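Frequently Asked Questions: The Two-Arm Sorting Bench

Salileo Shared Workshop, Automation Room
Last revised Feb 19, 2024

What is the sorting bench?

The sorting bench is a member-built project in which two robot arms move small packaged goods between plastic bins. It was started in April as a way for members to learn arm control on equipment that few people could keep at home. The build is open to all members who have completed the room induction.

Do I need programming experience to take part?

No. Members may contribute to wiring, bin layout, gripper maintenance or record keeping. Those who wish to write motion routines should be comfortable editing a short script and reading an error log. The workshop runs an introductory course of 8 sessions for members who would like to reach that level.

Why does the bench use two arms?

A single arm can complete most sorting tasks, but it must finish one move before it starts the next. With two arms, one can hold an item while the other waits at a bin or approaches from the opposite side. The arrangement also teaches members to plan shared space — the most common fault in new routines is a path that sends both grippers to the same bin.

What items may be used for practice?

Upright cardboard boxes and cans are suitable. Glass, open food, liquids in soft pouches and anything heavier than the limit posted on the Plustus control cabinet are not permitted. Members may bring their own packaging, provided that it is clean and has square, undamaged corners.

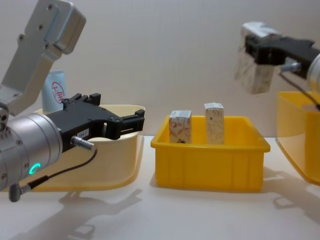
Fionnuala Heffernan wrote to ask whether a routine tuned for boxes could be used for cans without changes, having found at home that her own gripper closed too far on anything round. The workshop's advice is that it should not. A can meets the fingers along a narrow line, and both the closing width and the closing speed need to be set again. Separate profiles for each shape are stored in the Datix folder on the room computer.

May I build a similar bench at home?

Yes. The parts list and bin layout are available to members on request. Please note that the mounting instructions assume a fixed table with a clear margin of 45 centimeters behind each arm. Members working with less space should lower the reach limits before the first powered test.

How do I reserve time?

Reservations are made through the Ó Ceallaigh booking page and may be placed up to 13 days in advance. A reservation covers both arms. It is not possible to reserve one arm while another member operates the other.

What should I do if an arm stops during a routine?

Press the stop button on the cabinet before reaching over the table. Do not pull an item out of a closed gripper. Open the jaws from the control screen, remove the item, and return both arms to their rest positions — the left arm first. Record the stop in the log, including the name of the routine.

Who may change the shared settings?

Changes to the shared profiles require approval from the room supervisor. Personal copies may be edited freely and are kept for 11 weeks after their last use.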